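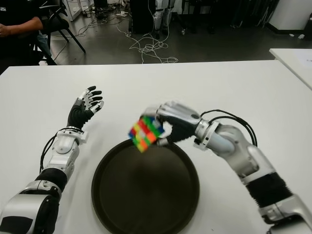 How Do You Teach a Robot to Pick Up a Puzzle Cube?

Hi, it's Kaiwen Ye again, from the Wollis Robot Club! Last time I told you how we picked our team name (Gratanero, which means nothing at all, we just liked saying it). This time I want to tell you about hands.

Try something for me first. Find a puzzle cube, or a small box if you don't have one, and pick it up with your eyes closed. Easy, right? Your fingers feel the edges, and they squeeze just hard enough, and you don't have to think about it. Now try it wearing your thickest winter gloves. Much harder! A robot hand is a lot like the glove version, except the robot also has no idea what a cube is until somebody teaches it.

So how do we teach it? Mostly by showing it, over and over and over. One of us guides the robot through the job while the computer saves everything: where the arms are, how bent each finger is, and what the cameras see. One try like that is called a demonstration. Our coach, Rania Farouk, wanted 200 of them before the November meet, and I thought she was kidding. She was not kidding. 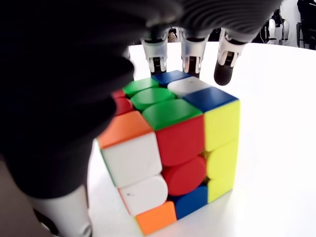 The fingers are my favorite part. Each one bends at its joints, the way yours does, and little motors do the work that your muscles do. If the fingers close too softly, the cube can slip. If they close too hard, they can push it sideways or twist one of its layers by accident, and then you've got a wonky cube that's even harder to grab. I spent one whole afternoon on nothing but squeezing!

The other tricky thing is that a cube has corners. A ball is the same from every side, but when you turn a cube a little bit, the fingers need to land in different spots. That's why we keep changing how it sits on the table. If we always put it down the same way, the robot would only learn that one way, kind of like a kid who can only spell a word if it's first on the list.

After we train the computer on our demonstrations, we let the robot try by itself. Our first test was 12 tries and it got five. I was pretty grumpy, but Rania said to go look at the misses, so we did, and most of them were with the cube turned cornerwise. We recorded more of those. The next test was 12 tries again and it got nine!

Next month I'll tell you about passing the cube from one hand to the other. Keep your gloves handy, you'll want them for that one too.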